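Home | Diary | Archive | Links | Contact

July, late evening

Third day on the Rastance file. Rastance is a small deposit-taking firm, and the question is whether its two new board members were approved before or after they started signing loan papers. The register gives one order and the minutes give another. I read both twice and made a table.

The minutes list 32 loans approved under the new signatures. Of these, 13 carry a date earlier than the approval letter. The rest are in order. The 13 are small, mostly equipment loans to shops, and none is in arrears. That does not settle the legal point, which is whether a signature given early can be ratified later. The bylaws allow it for officers and say nothing on directors.

Roel Smits called at 4:10. He holds that silence in the bylaws means the general rule applies, so the board can ratify by simple vote. I think he is right on the law and wrong on the timing. A vote taken now would be recorded after the Vekalik merger notice, and Vekalik's lawyers will read it as a change in the disclosed position. We agreed to draft it both ways.

Reconciled the deposit ledger in the afternoon. 1,142 accounts on the Rastance side, 399 of them dormant by the 24-month test. Bunting, who did the last audit, used an 18-month test and got a higher figure. Both are allowed. The report has to say which one it uses, on the first page — last year's did not, and it cost a week of letters.

Zasine sent their fee quote for the second review. Higher than expected. Did not answer it.

Left at 7:30. Cold soup, then an hour on the bylaws again. Article 9 refers to a schedule that is missing from my copy. Must ask Roel for his. 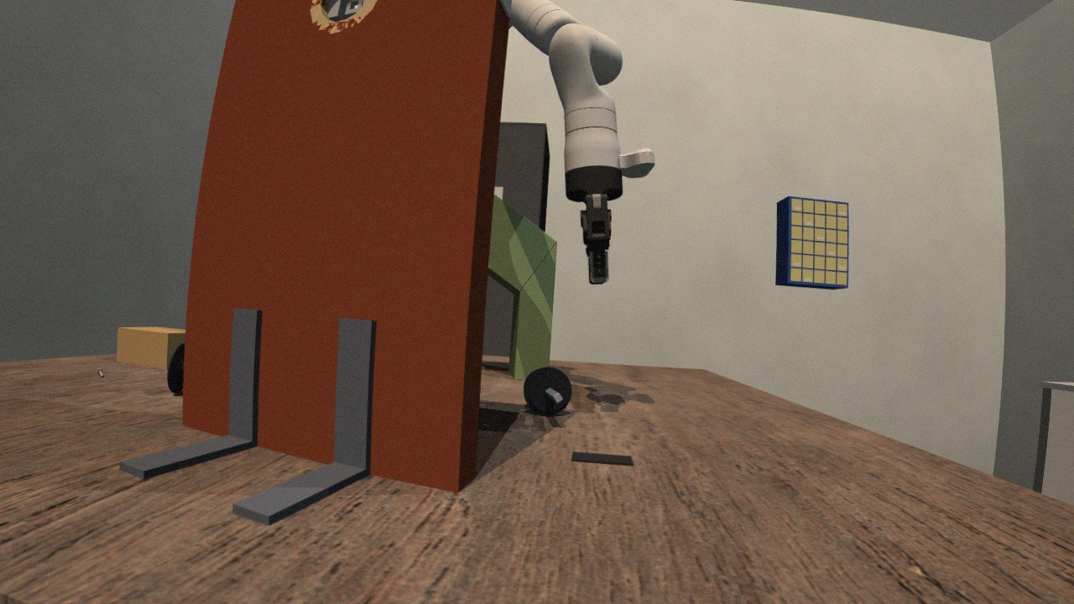
If the schedule covers directors, the table needs one more column and the draft can go out under a single heading. If it does not, both versions stay in and the cover note gets longer. Start on the cover note at 8:00 either way.

Contact | Copyright, all entries | Back to top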